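Plamgate Shop Notebook
Home | Notebook | Materials | Finishes | Index
Print this entry | E-mail this entry

Wed 9 May

Shellac tests, continued

Picked up where I left off with the shellac. The old batch from December is finished. I put a drop on glass and it stayed gummy overnight, so the rest of the jar is going out with the waste. Lid was rusted on too. From now on the mixing date goes on the jar and not only in this book.

New batch is Keskin dewaxed flakes in the Finon alcohol. Mixed a 2 pound cut in the tall jar. Broke the flakes up first in a bag with a mallet, which got them dissolving faster than last time, when they went in whole and sat in a lump at the bottom. Shook it whenever I walked by. Strained through a paint filter into a clean jar. A little grit in the filter, nothing to worry about.

Test boards are maple offcuts from the Pillura cabinet job, planed and sanded to 220. Numbered on the back in pencil, 1 to 9. Boards 1 to 4 were wiped down with water first to raise the grain, then sanded again once dry. The rest went straight to finish.

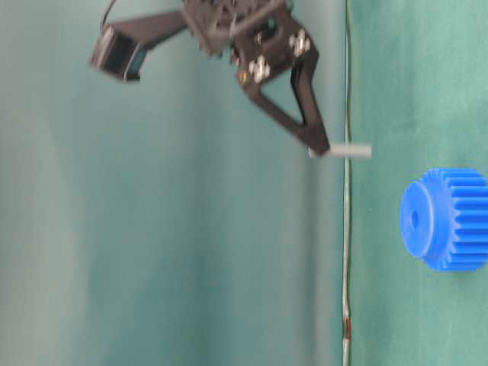
Application

Boards 1, 2 and 3: pad, three thin coats, an hour between coats. Pad was cotton wadding in an old T-shirt. It started dragging on the second coat of board 3. Put a drop of mineral oil on the face and it moved again. Need to remember to wipe the oil off before the next coat.

Board 4: brush. Laid it on too heavy at the near end and got a ridge along the edge. Left it alone, as going back over it last time pulled up the coat underneath.

Boards 5 to 9: same pad, same number of coats. The grain came up on all of them after the first coat and they felt like a cat's tongue. Knocked it back with 320. By the third coat 5 and 6 were close to the raised-grain boards. 7 still feels rough at one end where the figure is. I would not skip the water step on the real doors, it only costs a morning.

Color: a touch warmer than I wanted. Held next to the door sample it is fine on the face and a bit yellow on the end grain. Could try the blonde flakes if the customer minds, but we have none on the shelf.

Dry time: all boards could be handled at the end of the day. Brushed ridge on 4 still took a fingernail mark. Leaving everything on the rack until next week before the water ring test. 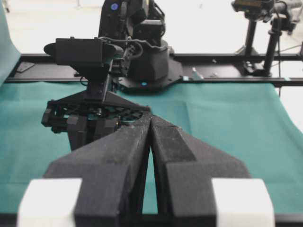

Can the wax go on the same day as the last coat?
Leave it a week. The surface feels hard long before the film has finished curing, and wax put on early will drag and go cloudy.

To do

- Water ring test on 1, 4, 5 and 9, cold glass and hot mug
- Rub out half of board 2 with steel wool and paste wax, leave the other half as is
- Order more Finon alcohol, the can is down to the last inch
- New wadding for the pad
- Find out whether the Pillura doors get finished on the inside too. The drawing doesn't say.

The good brush is hanging in the alcohol jar. Please don't use it for varnish.

Contact the shop | © Plamgate | Back to top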